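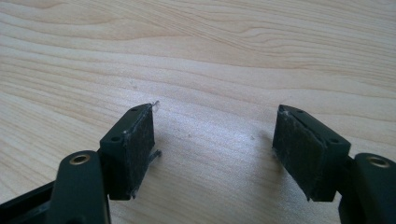 About Purkau

Purkau is a testing and consulting company for wood finishes. We measure how oils, waxes, lacquers and waterborne coatings perform on interior surfaces, and we write the reports that manufacturers, furniture shops and contract buyers use when they choose or reject a product. We do not make or sell coatings.

The company was founded in 2000 by Viola Rinaldi and Cleiton Assunção, who had worked together in the quality department of a flooring plant. Their first contract covered a yellowing complaint on pale maple stair treads. The report ran to 91 pages and is still used in training, mainly for its section on sampling errors.

What we test

Most of our work falls under four headings: resistance to household liquids, resistance to heat, adhesion, and color change under light. Liquid tests include coffee, red wine, cooking oil, ethanol solution and the cleaning products named by the client. Contact times run from ten seconds to 24 hours. Adhesion is measured by cross-cut and by pull-off, and we report both figures even when only one is requested.

Light-colored species make up a large share of our panels. Ash, birch, maple and white oak show ambering earlier than darker woods, and clients who sell a "natural" look need to know how long it lasts. Color is read with a spectrophotometer at fixed points on each panel. Strongly figured grain gives uneven readings, so the points are marked on a template before coating and the same template is used until the test is closed.

Each panel is conditioned at 50 percent relative humidity before coating and again before testing. Clients sometimes ask us to shorten the second period. We will do this for screening work, but the report then carries a note on the first page.

How we report

A standard report gives the raw readings, the mean, the spread, and photographs of every failed panel. We do not issue pass marks or seals. Where a published standard sets a rating scale, we use that scale and name the edition. Where none exists — edge swelling on oiled worktops is the usual case — we describe our own method in full so that another laboratory can repeat it.

Reference panels are kept for two years after the report date. Clients may inspect them by appointment or have them shipped at cost.

People

Purkau employs 49 people. Misaki Kinoshita has been laboratory manager since the move to the present building and is responsible for calibration and method development. Stamatia Xenos heads client reporting. Paraskevi Tzavaras runs the panel shop, where all substrates are cut, sanded and coated.

Sample intake closes for two weeks each May for equipment servicing. Panels that arrive during that period are stored in the conditioning room and logged when intake reopens.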